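Looking after the hand-held grippers: jaws, caps and cables

The hand-held grippers at Prondberg have now gone through their second full service, and several households using them for the Tiltum clothing project have asked what gets done when a unit comes back to the bench. The short version follows. It covers the gripper only; the tabletop arm in the Räsänen room has its own schedule.

A gripper is pulled for service after 2,000 recorded grasps or when the person using it reports a fault, whichever comes first. In the last round most of them came in on the count. The faults that did come in early were nearly all the same one: the two jaws no longer met evenly, so thin cloth slid out on one side while thick cloth held.

The jaws are checked first. They are black plastic with triangular cutouts, and lint packs into the corners of the cutouts and between the ribs. It is picked out with a wooden stick and then brushed. Compressed air was tried and dropped, as it pushed fibers further in toward the pivots. After cleaning, the jaws are closed slowly on a strip of printer paper, first at the tips and then at the base. If the paper pulls free at either place, the jaw is realigned. If it still pulls free, the jaw is replaced. Spare jaws come from Stustwood in left and right pairs, and we fit them as a pair even when only one is worn.

The round metal caps on top of the jaws come next. Each is turned by hand to see if it has worked loose. A loose cap gets cleaned and retightened, then a small paint mark so that movement shows up at the next check. Please don't tighten these at home. Two units came back with jaws so stiff that the readings were no use, and 293 grasps had to be thrown out.

Calibration takes longer than anything else. The jaws are opened and closed through their full travel 400 times while the bench computer logs the opening width, and the log is compared with the one from the previous service. A slow drift can be corrected in software. A sudden step usually means a slipped part, and the unit is opened up again.
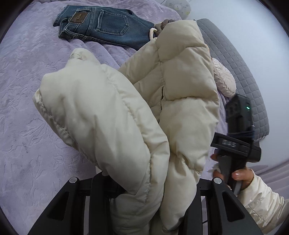 Prondberg, December – Bulky clothing is the hardest thing these grippers handle. A puffer jacket like the cream one between the jaws bunches up and hangs down through the opening, and any rough edge on the plastic can snag a nylon shell. We now run a scrap of nylon over both jaws before a unit goes out. Jeans are easier on the fabric side but wear the contact faces faster.

Cables and straps are checked last. The thin cable is flexed near the connector with the power on, and if the indicator light flickers the cable is changed. Straps are washed, or replaced when the stitching has started to go.

From the next round the interval for units used only on light clothing goes up to 3,000 grasps. Units used on coats and denim stay where they are. Return boxes are on the shelf by the Prondberg bench – please put the cable in with the gripper, loosely coiled.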